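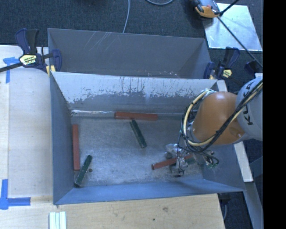 Unit 4: Storage Containers and Surface Wear
Materials Handling I, course handout

Read this before the lab session. Bring it with you, along with your copy of the Plalside tables.

4.1 Why bins wear

A metal bin in daily use loses its finish from the inside out. The floor goes first. Parts slide across it, get dragged out, and are dropped back in, and each contact leaves a fine scratch or a pale rubbed patch. Walls wear more slowly and in a different pattern. They pick up vertical streaks where parts scrape on the way down, and the coating may flake near the top.

Wear of this kind is mostly a matter of appearance. It becomes a problem in three cases:

The coating is gone and bare steel is exposed to damp air.
Flakes of coating can end up on parts that must stay clean.
A seam has opened where the wall meets the floor.

4.2 Terms used in this unit

Scuff: a broad, shallow mark with no clear edge. You can't feel it with a fingernail.
Scratch: a narrow mark with a clear edge. You may or may not feel it.
Gouge: a mark deep enough to catch a fingernail.
Flaking: loss of coating in patches. The edges of the patch are usually ragged.
Seam debris: anything lodged along the line between wall and floor, including tape, foil, film and chips.

Students often mix up scuffs and flaking on older gray bins, where both look pale. Look at the edge of the mark. If it fades out, call it a scuff.

4.3 Grading

We use the Gultum scale, which runs from G0 to G4.

G0. No marks, or scuffs only.
G1. Scratches on the floor, walls sound.
G2. Scratches on the floor and flaking on one wall.
G3. Flaking on two or more surfaces, or any gouge.
G4. Open seam, sharp edge, or a hole. Take out of use.

Grade by the worst surface. Don't average. A bin with a clean floor and an open seam is a G4.

4.4 The Delevau survey

The Delevau warehouse graded every open-top steel bin on its main floor, 1,580 in all. Of these, 1,302 came out at G2 or lower and stayed in service with no work done. Another 123 were graded G4 and scrapped. The remainder were G3 and went to the repair shop.

Two points to take from the survey:

Bins used for long bar stock had more wall damage than bins used for small parts. Bars are put in at an angle and the ends strike the wall.
Bins stored one above another had more damage at the rim. The survey did not record how high they were stacked, so we can't say if height matters.

Exercise: work out the number of G3 bins, then give each group as a share of the total. Keep one decimal place.

4.5 Liners

A liner protects the floor but hides it. The Pylypenko rule, used at several sites in the region, is that a liner must come out at every inspection, even if it looks sound. Rubber mats are the usual choice for heavy parts. Thin plastic sheet tears quickly and leaves pieces in the seam.

Don't glue a liner down.

4.6 Lab task

Work in pairs. Each pair gets one bin and has 15 minutes.

Empty the bin and wipe the floor with a dry cloth.
Clear the seams and note what you found.
Mark scratches, scuffs and flaking on the outline sheet, one symbol for each.
Give a grade and write one sentence to support it.
Swap bins with another pair and grade again without looking at their sheet.

Wear gloves for all steps. If the two grades differ, write down both and hand in the sheets together.

Reading for Unit 5: chapter on lids and covers, first half only. The section on locking bars will not be tested.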